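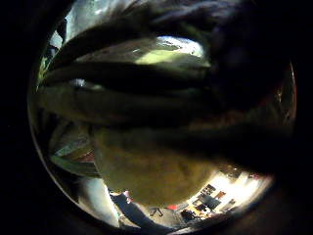 Cletari publishes handling rules for hand-held gripper recordings

Ustthorpe, October – Cletari has published a code of practice for staff who record tasks with hand-held grippers. It applies at all 7 of its sites.

Under the code, operators must check the lens before each take and keep fingers clear of it during the task. Clips with the view blocked for more than 3 seconds are marked and left out of training sets. Bystanders must be told before recording starts. Breaks are due every 30 minutes.

"People asked for one set of rules and now they have it," said Anitha Devadiga, head of standards.

Contact: Pavithra Salian, press office, extension 3219.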